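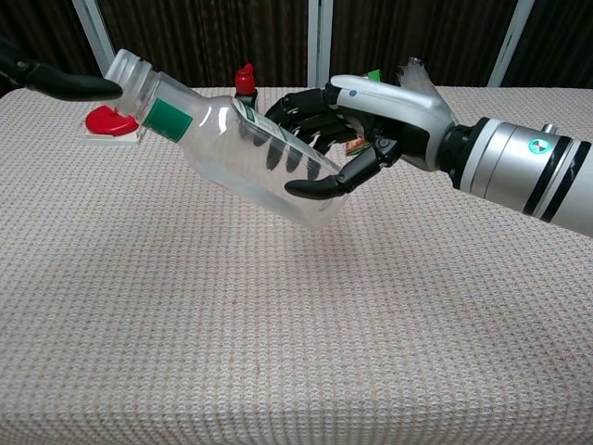
Colton Doucette
Fiction contributor

The Landlord's Supper

Every July our landlord came to supper and decided what to do about the rent.

It wasn't in the lease. The lease was 39 pages long and covered pigeons, pianos and the death of either party, but it had nothing to say about supper. The custom had come with the apartment, like the smell in the hall closet. The previous tenants explained it to us on the stairs while the men from Mangubat Moving carried their couch down past our heads.

"Feed him something plain," the wife said. "And like the sauce."

"What sauce?" said Marian, but the couch had got stuck at the turn and everybody was needed.

Romain Riviere owned our building in Arnidbridge and another one across the river that he called "the sad one." He was a narrow man with beautiful shoes. He rang the bell at exactly 7, though he had a key, and stood on the mat until he was asked in, and then stood in the hall until he was asked in again. Under his arm he had a bottle wrapped in a dish towel.

"My grandmother's," he said.

I thought he meant the towel. I said it was a lovely towel.

The sauce was brown, or it was brown in our kitchen, where the bulb is bad. His grandmother had made it in Bornby, where she was known for it, a phrase I turned over quite a bit later on. He made it himself now, in the basement of the sad building, next to the boiler. He shook it over Marian's roast chicken before she had finished carving, and over the potatoes, and then, after a moment's thought, over the bread.

It tasted like a coin that had been in a fire. There was something fishy at the front of it and something like cough drops at the back, and in the middle there was a gap where you had time to think about your life.

"Well?" said Mr. Riviere.

"My goodness," said Marian.

"It's got a lot going on," I said.

He put down his fork and looked at us with wet eyes, and the rent stayed where it was.

We had that first July, then, and we had the next one, when I asked for more, and the one after that, when Marian asked for the recipe and he had to go and stand by the window. By then the people downstairs were paying nearly double what we paid. They had told him it could use some salt.
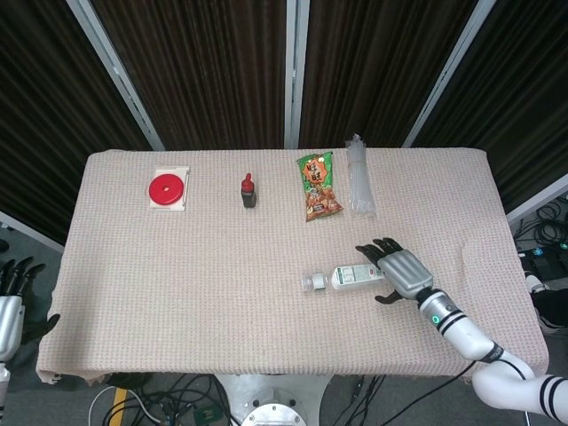
Small bottle, red cap, back row.

The trouble began with my brother-in-law, as it usually does. Dennis sells exercise equipment in Fotness and believes that honesty is a kind of vitamin. He turned up the afternoon of the fourth supper with a gym bag and a story about his wife, and Marian said of course he could stay, and then came and found me in the bathroom and shut the door behind her.

"He'll say something," she said.

"We could send him to the movies."

"He gets up and leaves movies. He'd be back by 7:30."

So we briefed him. We sat him down at the kitchen table and told him about the rent, what ours was and what the people downstairs paid, and I watched him do the subtraction. I told him about the grandmother. I told him all he had to do was chew.

"You've been lying to this man for 3 years," said Dennis.

"We've been polite to him," said Marian.

"Does he know it's bad?"

I said that he loved it, he'd grown up on it, it was his childhood in a bottle.

"That's not what I asked," said Dennis, and went to do his stretches.

Mr. Riviere rang at 7. He was asked in, and asked in again. He was introduced to Dennis, who shook his hand for too long. The towel came off. Marian had made a meatloaf that year on the theory that it would put up less of a fight, and we all sat and watched the sauce go onto it, and around it, and down into the peas.

Dennis took a large bite. I will say for him that he gave it every chance. He chewed with his eyes shut, like a man listening for a train, and then he swallowed, and drank his water, and drank my water.

"Sir," he said, "that's the worst thing I ever had in my mouth, and I played hockey."

Marian got up and began to wipe the stove.

Mr. Riviere didn't say anything for a while. He lined up his knife with the edge of his plate. Then he lifted the bottle and held it to the bad bulb and tipped it one way and the other, and what was in there took its time following.

"Yes," he said. "It's terrible, isn't it?"

"It's really bad," said Dennis.

"She was a terrible cook. We used to feed it to the neighbor's dog, and the dog moved away." He turned to me. "My mother made me promise I would keep it up. I thought, when someone finally tells me the truth, I can stop. I've been to supper in every apartment I own. The people under you said it needed salt. Salt! I raised them twice."

"We didn't want to hurt your feelings," I said.

"No," said Mr. Riviere. "I know what you pay."

He had two helpings of meatloaf, scraped. He and Dennis talked about hockey, then about knees, and at some point about Dennis's wife, who Mr. Riviere thought should be telephoned, and who was, from our bedroom, at length. They were still on the landing at eleven with their coats on. I heard Dennis say "resistance bands."

The letter came on Thursday's bus, so to speak - he pushed it under the door on his way out to catch it. It was very courteous. It thanked us for the meatloaf. It noted the condition of the building, the price of heating oil, and the general direction of things, and it gave a new figure, which Marian read out loud and then read again in case it improved.

At the bottom he had added, in pen, that a one-bedroom was coming free in the sad building, and that he had offered it to Dennis at a very fair price.

We still have the bottle. He left it behind on purpose, I think. Marian put it on a meatball once, in the winter, when we'd had some wine, and we passed the fork back and forth across the table without talking.

"It could use some salt," she said.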